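Undix At-Home Gel Nail Kit: Set-Up Guide
Section 4: Your First Full Manicure

Read this section once before you open anything. We know you won't, so the important cautions are repeated further down, at the point where you will be holding a wet brush and looking for them.

Before going further, check that you have finished Section 3 (Charging the Lamp). A lamp that quits halfway through a coat leaves you with a hand full of goo and a lot of time to think.
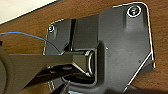
Undix Customer Guides Team

What you need on the table

From the kit: lamp, base coat, one color, top coat, cuticle stick, file (100 grit on the dark side, finer on the pale side), buffer and lint-free wipes.

From your own home: rubbing alcohol, a towel you don't love, and a good hour without plans. The box says thirty minutes. The box was written by someone with steady hands.

Preparing the nails

1. Wash your hands with plain soap and dry them well. Skip the hand cream. Gel will not stick to a moisturized nail, however nicely you ask.

2. Remove any old polish, including the sliver down the side you have been pretending is a shadow.

3. Use the flat end of the cuticle stick to push back each cuticle. Push gently. If it hurts, you are no longer doing a manicure.

4. Shape the tips with the pale side of the file, working in one direction. The dark side is for removing gel later on and will take a natural nail down with alarming enthusiasm.

5. Run the buffer lightly over each nail until the shine is gone. Two or three passes will do.

6. Wipe every nail with alcohol and let it dry. From now on, don't touch your hair, your face or the dog.

Note: If you have the Plokix starter set, your buffer is the block with four sides. Use the side marked 1. The other three are for a shine you are about to cover up.

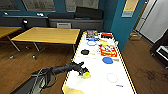 You should also decide now which hand goes first. Most people start with the hand they don't write with, get a lovely result, and then discover that the other hand has to be painted by a beginner. Starting with the harder hand doesn't make it any easier, but at least you meet the problem while you are still in a good mood.

Base coat

7. Shake nothing. Roll the bottle between your palms instead. Shaking makes bubbles, and bubbles cure just as hard as everything else.

8. Wipe one side of the brush on the neck of the bottle. You want a small bead on the other side, much less than looks right.

9. Paint a thin layer, staying a hair away from the skin. Draw the brush along the tip of the nail as well to seal the edge. This is the step people skip, and then they write to us about peeling.

10. Do four fingers and leave the thumb. Place the hand flat in the lamp and press the 60 button. Do the thumb by itself afterward. A thumb cured alongside the fingers lies on its side, and the gel slides off toward the nearest cuticle.

CAUTION: Keep gel off the skin. Uncured gel can cause an allergy, and once you have one it tends to stay. If you get some on a finger, wipe it off with alcohol before the hand goes into the lamp. If you notice redness, itching or swelling, stop and see a doctor.

CAUTION: Don't stare into the lamp. It is not that interesting.

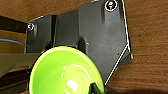
Color

11. Apply the first coat of color as thinly as you can stand. It will look streaky and cheap. Leave it alone and cure for 60 seconds.

12. Apply the second coat in the same way and cure again. Most shades are solid by now. Athumani, our deep plum, needs a third coat, and Fuvorberg, the pale gray, needs a third coat and some patience.

13. Between coats, don't wipe the nails. The surface will feel tacky. It is meant to, and the next layer needs something to hold on to.

Note: If the color wrinkles under the lamp, the coat was too thick. There is no fixing a wrinkle from above. Take that nail back to the start using Section 6 (Removal), and try not to take it personally.

Top coat

14. Paint the top coat slightly thicker than the color and seal the tip again. Cure for 60 seconds, thumb separately as before.

15. Wait one minute, then wipe each nail with alcohol on a lint-free wipe. Cotton balls leave fuzz, and you have come too far to end up with fuzzy nails.

16. You may now have the hand cream. 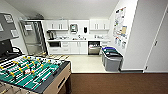

Your nails are hard as soon as they leave the lamp, so there is no need to walk around with your fingers spread like a startled frog. Even so, go easy on very hot water for the rest of the day, and wear gloves for dishes. A dishwasher also counts as gloves.

Troubleshooting

Color chips within two days: The nail was oily, or the tip wasn't sealed. Repeat steps 6 and 9 and mean it this time.

Nail feels hot in the lamp: Take the hand out, wait a few seconds and put it back. Use thinner coats. If it still burns, stop.

Surface stays sticky after wiping: The top coat is undercured. Give it another 60 seconds. If that changes nothing, recharge the lamp.

Whole nail lifts off in one piece: Satisfying, but not correct. Don't glue it back. Buff lightly and start again at step 5.

Storage

Close the bottles tightly and stand them upright in a drawer, away from windows. Daylight cures gel too, only more slowly, and a bottle left on a sunny sill will have become a paperweight by April.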